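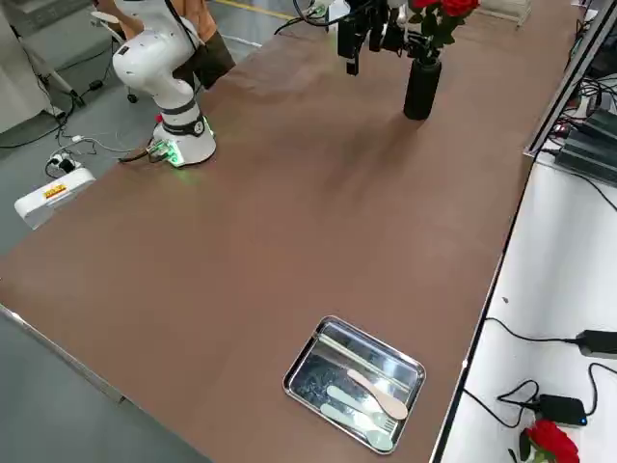
Numau Artificial Plants for Desks and Work Tables

Numau is a line of potted artificial plants for rooms where live plants are hard to keep: rooms without windows, rooms with dry air, and rooms that stand closed for weeks in August. The plants need no water, soil, or grow light. They are supplied potted and ready to set down.

The line is distributed by Drekora from the Grisomstead warehouse. Planting schemes for larger floors are drawn up by Aurelia Costache.

Construction

Foliage is fixed to a central stem, and the stem is seated in a weighted plug that sits inside the pot. The plug lifts out for cleaning. Leaves and side stems can be bent by hand to change the spread of the plant. Side stems should be bent near the base of the stem, not at the leaf joint. Repeated bending at the leaf joint will loosen the leaf.

Pots are sold with the plant or alone. There is no drainage hole. Pots are not rated to hold water and should not be reused for live planting.

Placement

Set the pot on a level surface and keep foliage clear of heaters, lamps, and air outlets. On shared tables, place the plant away from the edge where people reach across. A felt pad is packed with each pot and should be fitted on tops that mark easily. Press the pad on with the pot upside down and leave it for 24 hours before use.

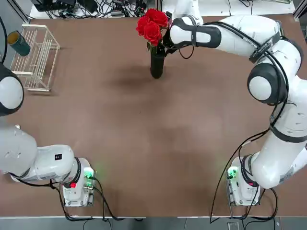

Large brown tabletop with light gray edge strip.

Foliage holds its color under normal indoor lighting. Plants placed in direct sun behind glass will fade, and fading is not covered by the warranty. Turning the pot from time to time evens out the change. Outdoor use is not recommended.

Cleaning

Dust with a dry microfiber cloth or a soft brush, working from the stem outward. For heavier dirt, lift out the plug and wipe the leaves with a damp cloth and mild dish soap. Let the foliage dry fully before putting it back. Do not use solvents, glass cleaner, or leaf shine spray. Compressed air may be used on low pressure with the nozzle held well back.

The outside of the pot can be wiped with the same damp cloth. Use a soft toothbrush on textured pots.

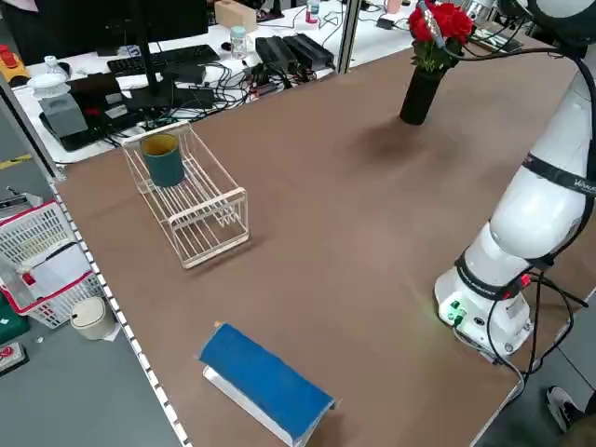 Ordering

Single plants ship from stock. Cartons hold 6 potted plants of the same size. Orders of over 100 plants are made up to order and ship by pallet. A pallet carries up to 400 unpotted stems, with plugs packed separately.

Mixed cartons are not offered. Replacement plugs, felt pads, and empty pots are listed under Spare Parts.

Trade accounts: Youssra Kabbaj, Drekora
Spare parts and returns: Vignesh Gowda, Grisomstead warehouse
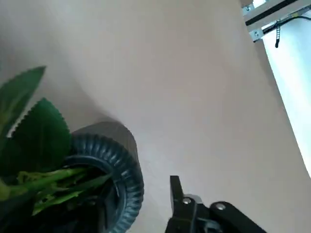 Artificial plant with bright green foliage in a dark, round, ribbed pot.

Warranty and Returns

Stems, plugs, and leaf joints are covered against defects under normal indoor use. Keep the carton label, as the batch code is needed for any claim. Unused plants may be returned in their original carton. Made-to-order plants cannot be returned unless damaged in transit.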